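A Living From Puzzles: Kristine Sison on Four Years of Claveo

Kristine Sison keeps her rejected puzzles in a filing cabinet by the back door of her house in Pleteswood. There are more rejected ones than printed ones. She pulled out the top drawer when I arrived, took a folder from the front, and put it on the kitchen table between us before she had asked whether I wanted coffee.

"That's January," she said. "January was bad."

Sison makes Claveo, a quarterly booklet of logic and spatial puzzles sold by mail to 600 subscribers. She writes most of it, tests all of it, and packs the envelopes with her business partner, Kenneth Manalastas, who also handles the layout and the accounts. Before that she taught middle school math for eleven years. She left teaching the same summer the first issue went out.

She did not plan it as a business. The puzzles began as warm-ups, one on the board each morning while she took attendance. Students copied them down and took them home, and parents began writing to ask for the answers.

"I had one father who wrote to me every week," Sison said. "He was never rude. He just wanted to argue about the wording. He was usually right about the wording. I learned more about writing a puzzle from that man than from any book, because he read every sentence the way it was written and I had been reading it the way I meant it."

Wording is the thing she talks about most. A puzzle can have sound logic behind it and still fail on the page, she said, if a reader can take one clue in two ways. She gave the example of a seating puzzle in the second issue, in which one guest sat "across from" another at a round table. With an even number of chairs that is clear. She had changed the number of guests late in the process, from eight to seven, and had not gone back over the clues.

"Forty letters," she said. "I answered every one. We reprinted the puzzle in the next issue with an apology, and then I got letters saying the corrected one was too easy."

Was it?

"Yes."

Each issue has thirty-two pages. The front section is word and number logic, the middle is what Sison calls the solids, and the back is one long puzzle that takes most people several evenings. The solids are the part that subscribers either buy the booklet for or skip. They ask the reader to turn shapes over in the head: which net folds into which box, what a block looks like from the other side, how many faces of a stack would be painted if you dipped it in a bucket.
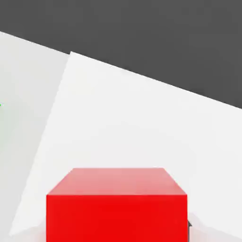
Sison said she was poor at this kind of problem as a child and still finds it slow going. She thinks that helps. A person who sees the answer right away cannot tell which step will trip up somebody else.

"Kenneth can do them by looking," she said. "I can't stand it. I'll spend two days on a folding puzzle and he'll walk past and say, 'It's the third one.' So he isn't allowed to test those anymore."

The testing is done by six readers, all of them longtime subscribers, who get a draft of every issue five weeks before it goes to the printer. They are paid with a free subscription and, at the end of the year, a fruitcake. They are asked to write down how long each puzzle took, where they got stuck, and any sentence they had to read more than once. Sison does not want to hear whether they liked it. She used to ask, and stopped after the first year.

"People like the ones they solved," she said. "That's all you find out."

If four of the testers solve a puzzle without help, it goes in. If fewer do, she rewrites it or puts it in the cabinet. If all of them solve it in under five minutes it moves to the first two pages, where she keeps what she calls the porch puzzles, meant to be done standing up with the mail in your other hand.

Manalastas joined us halfway through the morning. He had been at the printer, a shop called Lerkel on the other side of town, to look at a proof of the cover. He and Sison met at the school, where he ran the office and made the yearbook. He offered to lay out the first issue in exchange for dinner, and by the third issue they had signed papers as equal partners.

I asked him what had been hardest.

"Postage," he said.

He was serious. The booklet was first designed at a size that went through the mail at one rate, and then they added a fold-out answer sheet that pushed it up to the next. They mailed an entire issue before either of them looked closely at the receipt. The difference used up most of what that issue had earned. The answers have been printed small on the last two pages ever since.

Paper was the next problem. Solvers write, erase, and write again, and the stock used in the first year would not take it. Readers sent in pages with holes rubbed through them. Manalastas tried nine papers, working over each one with the same pencil and the same pink eraser, and settled on an uncoated sheet that costs more than he would like. He said it is the only thing about Claveo he would refuse to change to save money.

They have had one chance to get much bigger. In the second year a gift company asked for 3,000 copies of a collected edition, to be sold in stores before the holidays. Sison wanted to do it. Manalastas went through the terms and found that unsold copies could be sent back at the publisher's expense as late as the following summer.

"We had a fight," Sison said. "A real one, out in the driveway. I thought he was being timid."

"I was being timid," Manalastas said. "I'd do it again."

They turned the order down. Sison told me she was angry for a month and then stopped thinking about it. The collected edition came out the next year anyway, in a much smaller printing that they paid for themselves. There are two boxes left in the hall closet.

She works in the mornings, from six until the first phone call, at the kitchen table. She uses graph paper and a ruler. For the solids she sometimes builds the shape out of cardboard to check herself, and there was a bowl of these on top of the refrigerator, taped at the corners and numbered in pencil. She writes the answer first and works back toward the clues, adding one at a time until only one solution is left. Then she takes clues away, to see how many she can lose before a second solution turns up.

"The taking away is the part I like," she said. "You start with nine clues and you feel clever, and then you find out you only needed five, and the four you threw out were the ones you were proud of."

She does not use a computer to write puzzles, though she does use one to check them. Manalastas wrote a short program in the first year that hunts for second solutions, and it has caught mistakes in every issue since. It cannot tell her whether a puzzle is dull. She has thrown out many that passed the program, including almost everything in the folder from January, when she had the flu and kept writing through it.

I asked to see one. She turned over several sheets and handed me a puzzle about five neighbors and the days they put out their trash. I worked at it while she made the coffee. It took me twelve minutes, and when I finished I told her I thought it was fine.

"It is fine," she said. "You won't remember it by the time you get to your car. There's no spot in it where you think you're stuck and then you aren't. You just go down the list and fill it in, like a form."

The long puzzle at the back of each issue comes from a different place. Three years ago a subscriber signing as Ó Briain began sending in puzzles by mail, neatly typed, with no return address beyond a post office box. Sison printed one and sent a check. The check was cashed and another puzzle came. They have never met or spoken on the phone. The back section has been by Ó Briain in every issue but two, and those two brought complaints.

"I don't change a word," Sison said. "I tried once. I moved a comma and it broke the whole thing."

Letters still take up a large part of her week. She answers all of them by hand, on postcards, and keeps the ones that point out errors in a separate drawer from the rest. Some readers send their finished booklets back to be graded, which she never offered to do. She grades them. One couple orders two copies and mails in both, and asks her to keep each one's score secret from the other.

Subscriptions have held steady for the past six issues. Manalastas would like them to rise a little, enough to pay for a part-time person to do the envelopes. Sison said she does not mind the envelopes. She listens to ball games while she does them, and when there is no game she goes over clues in her head.

Before I left she gave me the spring issue and pointed to a puzzle on page eleven, a folding one, that only three of the testers had solved. It had gone in regardless. I asked why she had broken her own rule.

"The fourth one called me the day after we printed," she said. "She'd gotten it in the bathtub. I'd already decided to count her."

Claveo is sold by yearly subscription. Back issues are available from the second year on. The first year is out of print, and Sison said she has no plans to reprint it until she has fixed the seating puzzle's sequel, which has a mistake of its own.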